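스마트폰 보급형 모델의 저장 용량 표기와 실제 사용 가능 공간 비교
학생 프로젝트 보고서
2024. 7. 7. | 글: Ridwan Pangaribuan, Arnaldo Leitão

1. 주제를 정한 과정

처음에는 보급형 스마트폰의 배터리 수명을 다루려고 했다. 그런데 배터리는 쓰던 기간과 충전 습관에 따라 차이가 커서 학기 안에 비교할 만한 자료를 모으기 어려웠다. 중간 발표에서도 같은 지적을 받았고, 그 뒤에 저장 공간으로 주제를 바꾸었다. 상자에 적힌 용량과 사용자가 처음 전원을 켰을 때 쓸 수 있는 용량이 얼마나 다른지, 그리고 구매자가 그 차이를 알고 사는지가 우리의 질문이다.

비교 대상은 Soron, Pandlow, Pai의 보급형 모델이다. 세 회사 모두 같은 가격대의 제품을 팔고 있고, 학교 근처 Cuduvbridge 상가에서 중고로 구할 수 있었다. 새 제품을 사기에는 예산이 모자랐다.

2. 조사 방법

기기마다 공장 초기화를 한 뒤 계정을 등록하지 않은 상태에서 설정 메뉴의 저장 공간 항목을 기록했다. 그다음 와이파이에 연결해 시스템 업데이트를 모두 설치하고 다시 기록했다. 마지막으로 기본 앱 가운데 삭제할 수 있는 것을 모두 지우고 세 번째로 기록했다. 측정은 한 사람이 하고 다른 사람이 표에 옮겨 적었다.

Pai 기기는 초기화 후에도 이전 사용자의 언어 팩이 남아 있어서 한 번 더 초기화했다. 첫 번째 기록은 버렸다. Soron 기기는 업데이트 도중 전원이 꺼져 처음부터 다시 했다.

설문은 교내 게시판과 학과 단체방에 올렸고 응답은 200건이 들어왔다. 문항은 세 개였다. 지금 쓰는 전화기의 표기 용량을 아는지, 시스템이 차지하는 공간을 확인한 적이 있는지, 용량이 부족해서 사진이나 앱을 지운 적이 있는지를 물었다. 마지막 문항에는 짧은 의견을 적는 칸을 두었다.

3. 측정 결과

시스템 영역이 가장 작은 것은 Pandlow였다. 기본 앱이 적고 광고용 앱이 거의 없었다. Soron은 초기 상태에서는 Pandlow와 비슷했지만 업데이트를 설치하자 격차가 벌어졌다. 업데이트 파일이 설치 뒤에도 임시 폴더에 남아 있는 것으로 보이는데, 설정 메뉴에서는 지울 방법을 찾지 못했다. 다시 시작한 뒤에도 값은 그대로였다.
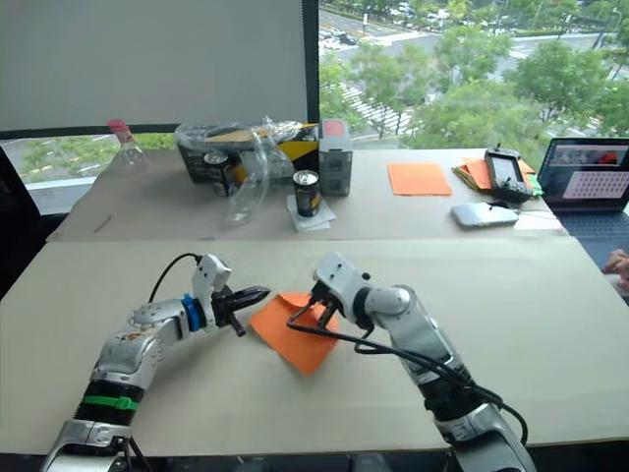
Pai는 미리 설치된 앱이 가장 많았다. 게임과 쇼핑 앱이 들어 있었고 대부분은 삭제할 수 있었다. 삭제한 앱이 돌려준 공간은 모두 합쳐 900MB였다. 다만 동영상 재생 앱과 자체 앱 마켓은 사용 중지만 되고 삭제는 되지 않았다. 사용 중지를 해도 앱 본체가 차지하는 공간은 줄지 않고 캐시만 비워졌다.

용량을 읽을 때 단위 문제도 있었다. 제조사는 1GB를 십진법으로 계산하고, 일부 파일 관리 앱은 이진법으로 계산한다. 같은 기기라도 설정 메뉴와 파일 관리 앱의 숫자가 다르게 나온다. 우리는 설정 메뉴의 값만 썼다. 중간 발표 자료에는 두 값이 섞여 있었으므로 그 표는 참고하지 않기를 바란다.

4. 설문 결과

응답자 200명 중 용량 부족으로 사진이나 앱을 지운 적이 있다고 답한 사람은 95명이다. 표기 용량을 안다는 답은 많았지만, 시스템이 차지하는 공간을 확인해 본 사람은 그보다 훨씬 적었다. 의견 칸에는 메신저 앱의 저장 파일이 너무 커진다는 내용이 자주 나왔다. 메모리 카드를 꽂을 수 있는 모델을 일부러 골랐다는 의견도 있었다.

응답자가 대부분 같은 학과 학생이어서 일반 구매자의 생각으로 보기는 어렵다. 부모님 세대의 응답을 받으려고 했지만 기한 안에 충분히 모으지 못했다.

5. 한계와 남은 일

회사마다 기기를 한 대씩만 측정했다. 중고 제품이라 출시 당시의 소프트웨어와 다를 수 있고, 지역판에 따라 기본 앱 구성도 달라진다. 업데이트 파일이 언제 지워지는지는 더 오래 지켜봐야 알 수 있다. Soron 기기는 그대로 두었다가 8월에 한 번 더 측정할 계획이다.

구매자에게 필요한 정보는 상자의 용량 숫자 옆에 초기 사용 가능 공간을 함께 적는 것만으로도 상당 부분 전달될 수 있다고 본다. 매장 진열대의 가격표에는 표기 용량만 적혀 있었고, 판매원에게 물었을 때도 정확한 답을 듣지 못했다.

역할 분담: 기기 측정과 3장은 Ridwan Pangaribuan, 설문과 4장은 Arnaldo Leitão가 맡았다. 나머지는 함께 썼다.

관련 보고서
중고 태블릿의 화면 밝기 비교
교내 와이파이 접속 장애 기록 정리
무선 이어폰 연결 지연 측정
스마트폰 기본 앱의 권한 요청 조사
휴대용 충전기 표기 용량과 실제 충전량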